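Search posts
Search

Switched the home internet from Brititz to Lema in May. Writing down how it went in case anyone else in the Drakley area is thinking of it.

The old plan had crept up every year. I called twice to ask for a lower rate and both times got offered a TV bundle I didn't want.

Lema's installer came at 8 in the morning and ran a new line from the pole. He needed access to the attic, so clear a path to the hatch before he gets there.

Speed test over the cable that night was 419 down. Wi-Fi in the back bedroom was a lot less than that – thick walls, old house.

I moved the router out of the closet and onto a shelf in the hallway. That fixed most of it. I didn't buy any extenders.

Brititz wants its modem back within 3 weeks. Get a receipt when you drop it off. The store on Govindasamy Road will print one, but you have to ask.
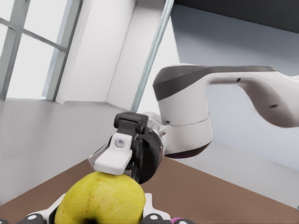 The final bill still showed a full month. I called and they took off the part after the shutoff date. The credit took 2 billing cycles to show up.

One more thing – if your email address is through your old provider, move your logins over before you cancel. I had the bank and the water bill on mine and it ate up most of an evening.

Last updated in May
Contact | Copyright Drakley Social | Back to top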